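We'd been meaning to go to the Flostwood open day for years, and this November we finally got ourselves out of bed for it. I say out of bed, but the first bus leaves Endano at ten past seven and it was pitch black, so I did most of the journey asleep against the window with my scarf as a pillow.

If you don't know Flostwood, it's the old shoe town up the valley, and once a year the works opens its doors and the whole high street joins in. Entry was 15 for the two of us, with a hot drink thrown in (get the chocolate, the coffee was grim!). We were in the first group round, 14 people and one very patient dog.

The Stondard works is much bigger inside than it looks from the road. You start upstairs in the last room, which I thought meant the final room until I saw the shelves. Lasts are the foot shapes they build the shoes on, and they've kept 3,547 of them, all numbered, going right back to the early days. The firm is 118 years old and some of those shapes look every bit of it – so narrow! How did anybody walk? I could have stayed in there all morning, it smelt of polish and old cupboards, but we were herded down to the cutting floor, where a woman was slicing out leather tongues faster than I can butter toast.

After that you're let loose on the sample sale, and I lost all self-control. I'd promised myself one pair. I came home with three, plus a tin of dubbin I have no use for.
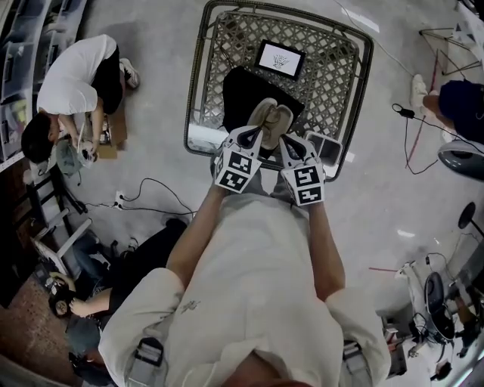
Beige sneakers and a shopping cart at Flostwood.

Lunch was at Lopes, the bakery on the corner opposite the works gate. We queued for about half an hour and I'd do it again tomorrow. I had a cheese and onion pasty the size of my head and then a custard tart, and then, because the tarts were small, another custard tart.

In the afternoon we did the river walk as far as the old tannery, but it was muddy and I was in the wrong shoes, with three better pairs in my bag. We gave up at the second stile and caught the ten to four back to Endano. If you're going next year, book the early tour and take cash, as the card machine at the sale kept sulking.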